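Jerome Javier has been setting tile for 16 years, most of them in bathrooms and laundry rooms in the older part of Mullham. He runs the business out of a rented bay behind Whitfield Supply, and when I stopped by on a Thursday morning he was sorting spacers into coffee cans.

He did not start out in tile. His first job after high school was hanging drywall for a contractor named Harader, and he moved over when the regular tile man hurt his back in the middle of a hotel job.

"They handed me a trowel and said copy the guy next to you," he said. "The guy next to me had been doing it for two weeks."

The hotel had 456 shower walls in it, counting both wings. Javier worked on it for most of a year. By the end he could set a full surround before lunch, but he says he did not know why he was doing most of it.

"I knew what to do if the wall was good. If the wall was bad I had no idea. In a new hotel the walls are pretty good. Then you go into a house from the twenties and nothing is straight, and you find out what you don't know."

He learned the rest from an older setter in Cladow, who took him on for three winters. That job was mostly repair work: cracked floors, loose walls, showers that leaked into the dining room. Javier said the repair work taught him more than the hotel did, since he got to see what was behind the tile when it failed.

What was usually behind it?

"Regular drywall. Sometimes plaster with a coat of paint on it. One time it was a door. Somebody had closed off a doorway and left the door in there and tiled right over it." 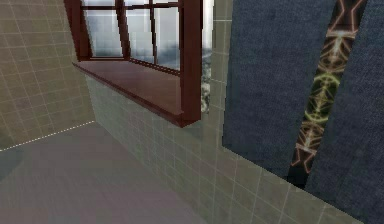 Most of the calls he gets now are for grout. People see a crack or a stain and want the whole wall scraped out and redone, and he often talks them into something smaller. Color is the part they argue over. A tan wall with lighter grout lines, all in plain squares, is what he calls the rental bathroom look, and he likes it fine. The pale lines show the layout, so any row that wanders is easy to spot. He will put in a grout that matches the tile if the customer asks, and on a crooked old wall he may suggest it himself.

"If the room leans, I don't want to draw lines on it for you," he said. "Go close on the color and your eye lets it go."

The place where wall and floor come together is a different matter. He does not use grout there at all. The two surfaces move separately, more so in a house with a crawl space, and hard grout in that joint will crack in a season or two. He uses a flexible sealant in a matching color and tells customers they will need to replace it at some point.

"They don't like hearing that. They want it done one time. I tell them you change the oil in your car."

I asked what a small bathroom costs these days and he would not give me a number. He said it depends on the walls, and he cannot see the walls until the old tile is off. His estimates have a line for wall repair that is left open, and he goes over it with the customer before he signs anything. He has lost jobs that way to people who quote one flat price. A few of those customers have called him back later.

He works alone on most jobs. For bigger ones he brings in his nephew, who is 19 and is saving for a truck. Javier has him mix, carry, and cut, and lets him set closets and the space behind the washer. The nephew set his first full shower in March.

"I stayed out of the room. I went and sat in the van for an hour. Then I came in and checked it with the long level and we took out 12 tiles and he put them back in. That's normal. I took out more than that on my first one."

His knees are the main problem now. He wears pads all day and has moved to doing floors only in the morning, with walls after lunch. He used to take on jobs as far out as Cladow, but these days he stays within nine miles of the shop unless it is for somebody he has worked for before.

Asked if he would ever go back to hotel work, he thought about it for a while.

"The money was steady. You knew where you were going in the morning. But I couldn't tell you what one of those rooms looked like. The houses I remember. I drive past them and I know what's in the bathroom."

He had a delivery coming at ten and a backsplash to finish on the other side of town. The backsplash was green glass, which he does not enjoy cutting. He put the lids on the coffee cans and went to look for his good nippers.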